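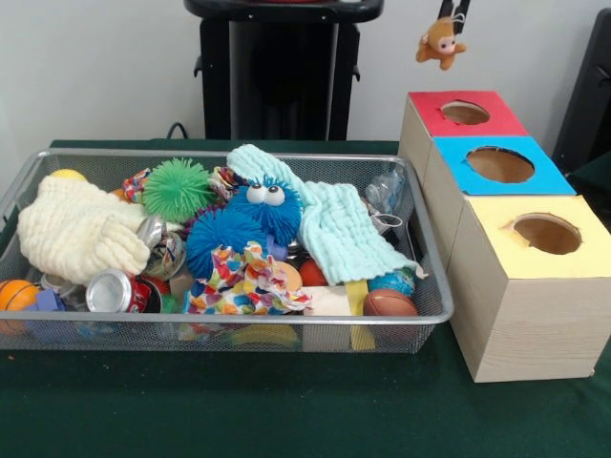 Sorting software: where we are
Progress report to the Darent fund, Sun 24 November

The big news is that the new planner is in! Pedbridge (our name for the whole control stack) used to choose one object, plan the full move to a box, and only then look at the basket again. Now it starts scoring the next grasp while the arm is still traveling, and the wait between picks has dropped to 2 seconds. We are really pleased with that.

Perception is coming along too. We retrained the segmentation model on some 2,000 labeled views of mixed baskets, with plenty of cloth lying over hard things. Balls and spiky toys are now the easy part. Crushed cans and clear plastic bags still give us patchy depth, and a folded cloth sometimes gets split into two objects, so Skastach, our labeling tool, now has a "merge" key and a flag for shiny surfaces.

Box choice no longer depends on fixed positions. The software finds the red, blue and yellow tops, fits a circle to each hole, and sets the drop point from there. It was a lovely thing to get working, and it took out a whole page of setup.

Last test run: 300 pick attempts, 38 failed. Most of the failures were soft items snagging on a neighbor.

Planned for December
Retry logic for snagged cloth
Move the Pichler logs into the same viewer as the camera data
Repeat the test run with the boxes shifted between rounds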